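We use cookies to improve your experience on this site. By continuing to browse you accept our cookie policy. Accept | Manage settings

Teaching by hand at Brorklow
10 February 2022

The training lead at Brorklow has been steering robots from across a room for 11 years, and she still thinks most people start too fast.

"They grab the controls and try to do the job at the speed they would do it at home," she says. "Then the arm learns all their hurry."

Her team records people doing small jobs by remote control, two arms at a time. Each recording is one attempt, start to finish. The current project, called Killon, is about furniture parts: holding a base with one arm and working on a leg with the other. She asks for 100 good attempts before anyone trains a model on them.

What counts as good? "You meant to do what you did," she says. "A slow one is fine. If you bump the part and fix it, that's fine too – I want the fix in there."

Before Killon she worked at Trurneck, where operators pushed the arms around directly. She liked that for heavy contact work, but her own hands kept getting in the way of the cameras. At Brorklow the operators sit apart from the arms and watch a screen.

New operators practice for 13 days. In November the group had 4 of them, and two had never used a robot before. "They were easier to teach," she says. "They had no habits."

The hardest part is using both hands with a purpose. "People forget the holding arm. They look at the one that's busy, and the other one drifts."

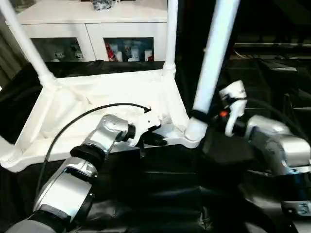
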